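Sesto arm, workshop notebook
11 January 2024
Bench: back room, Bridura shared workshop

Carried on with the simulator set-up for the wrist camera. The real arm stayed off all day, as the elbow bracket is being reprinted and the glue on the old one has given up again. Notes are for me and for whoever picks up the bench next.

State at the start. The Ziva build from before the break would load the arm but not the gripper. The cause was a path in the arm file that pointed to a folder on the old laptop. Changed it to a relative path and moved all the meshes into one place under the project folder. Loads first time now. Please keep meshes there and do not put spaces in the file names, as the loader stops at the first one without giving an error.

Gripper. Finger travel in the model was still that of the first printed set. The current fingers are 4 mm shorter at the tip. Edited the mesh in Lūse, exported, checked the length against the callipers. Closing force left alone. The joint limits on the wrist were also too generous: the model could turn past the point where the real cable goes tight. Brought in by 11 degrees on each side.

Camera. The simulated camera was fixed to the wrist plate with no tilt, whereas the real mount has a wedge under it. Added the tilt by hand, then moved the camera back along the plate until the finger tips came into view at the bottom, as they do on the real one. Field of view set to 71 degrees. I have not compared this with a proper calibration and the value should be treated as a starting point.

Test object is the strawberry in the turquoise bowl, on the dark table. The bowl is a low-polygon mesh and the rim is visibly made of short straight pieces. Left as it is. A finer mesh doubles the load time on this machine and the collision shape is a separate file in any case. 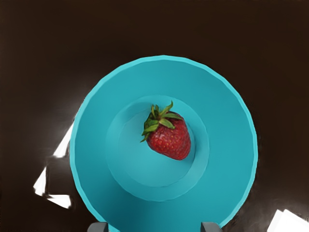

Lighting needs another session. The table material is too shiny for what we want and the lamps come back as hard white shapes at the side and in the corner. On the real bench the surface is painted matt and there is no glare of that kind. Tried raising the roughness value in the material file, with no change that I could see. Either the renderer reads roughness from somewhere else or the file is being cached. Clear the cache folder before trying again, and change one value at a time.

Edge quality. There are small dark jagged pixels where the rim meets the table, mostly on the right. Probably the smoothing setting, which is at its lowest. Putting it up costs frame rate. For collecting pictures offline this does not matter, so I suggest two settings files, one for driving the arm by hand and one for rendering afterwards. The first exists. The second is a copy of it with nothing changed yet.

Colour threshold. The simple red mask picks the berry out of the bowl without trouble. The leaves are left out of the mask, which moves the centre point towards the tip. With the berry lying on the diagonal the error is in both directions. Two ways to deal with it: add a green range and join the two masks, or take the centre from the red part and shift it along the long axis. The second is less work but fails if the berry stands on end. Will do the first.

Bowl position. Spawn point was given in the table's own frame and I had been reading it as the arm base frame. This explains the offset that was put down to the camera in the last entry. Ignore the correction written there. The line in the config is now commented with the frame it belongs to.

Grasp. Not attempted. The approach is straight down along the wrist axis, and with the bowl this wide the fingers have to go in over the rim and open inside it. Clearance to the wall needs working out on paper first. The collision shape for the bowl is still a solid block in the current file, so any approach at all would be reported as a hit. It has to be split into wall and base before the planner is of any use.

Real arm. New bracket is on the printer, same filament, thicker wall, 2 mm fillet at the inside corner where the last one cracked. Bolt holes unchanged. When it is fitted, run the elbow by hand through its full range before connecting power.

To do
Split bowl collision mesh
Cache folder, then roughness
Second settings file
Green range in the mask
Proper calibration of the real wrist camera, same resolution as the simulator
Order cable clips, the open bag is empty

Machine left on, Ziva closed. The project folder is backed up to the shared drive as of this evening. The backup from May can go once somebody has checked that the old elbow drawings are in the new one.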